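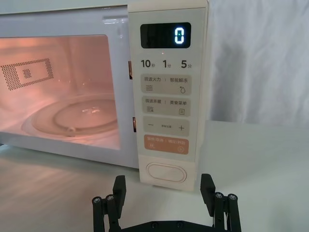
Madalena Cordeiro wrote:

> I ran the reference check on the Salinas reader again this morning and
> I still get 137 failures. Most of them look fine to me when I open the
> Bible and read the passage. Is the script wrong, or is the reader
> wrong? I would also like to know whether we can ship the leader's guide
> before this is fixed, as the Nakinstead group wants to start in March.

The script is doing what it was written to do. The table it checks against is the problem, plus a small number of real errors in the reader.

The reader has 3534 scripture references, counting the margin notes and the ones inside the discussion questions. Each is looked up in a verse table. The table we use now was built from a modern translation, and the person who exported it left out every verse that the translation moves to a footnote. So a reference to John 5:4 (the angel at the pool) fails, and so do Matthew 17:21, Mark 9:44, Mark 9:46 and Acts 8:37. The reader was drafted from an older translation where these are all in the main text. The chapter on the man at the pool cites John 5:4 over and over, which explains a large share of your list.

Next are the verses that exist everywhere but are numbered differently. 3 John ends at verse 14 in some editions and verse 15 in others. The last chapter of 2 Corinthians has the same trouble at the end, 13 or 14 verses. Nothing is missing in either case. The text is divided at another point, and our citation of 3 John 15 fails only on the number.

The Psalms are a separate matter. Two of the contributors worked from an edition that counts the title as verse 1, so in a psalm with a title their references can be one verse too high, or two in a few psalms such as 51. Please note that these mostly do NOT show up as failures, as the wrong verse number usually exists. Psalm 51:12 in one of those chapters means what our readers will find at 51:10. The script can't catch that. Someone has to open each Psalm reference in those chapters and compare the words.

What I would do:

1. Replace the table with the one from the Lemeo archive. It lists footnoted verses with a flag in the last column. The column order is different, so swap fields 2 and 3 before loading.

2. Have the script report flagged verses as warnings. They should stay out of the failure count.

3. Add a short note on numbering to the front matter. The Viltia edition had a decent one, a single paragraph, and we have permission to reuse it with credit.

4. Fix by hand whatever is left. I expect mostly typing errors. I already found Luke 25:13 in the Emmaus chapter, which should be 24:13.

On range references, such as Mark 9:43-48, the script checks only the first and last verse. I would leave it that way. Checking every verse inside the range gives a warning for 44 and 46 each time and the reader gains nothing from it.

As for the leader's guide - I would hold it. It pulls its references from the reader at build time, so anything printed now carries the Psalm errors with it, and groups will have copies in hand that disagree with the corrected reader. If Nakinstead must start in March, send them the first two chapters as loose sheets. Neither one cites a Psalm and both pass the check clean.

The swapped table is not in the shared folder yet. I will put it there tonight, under tables/new, and leave the old one in place until you have run both.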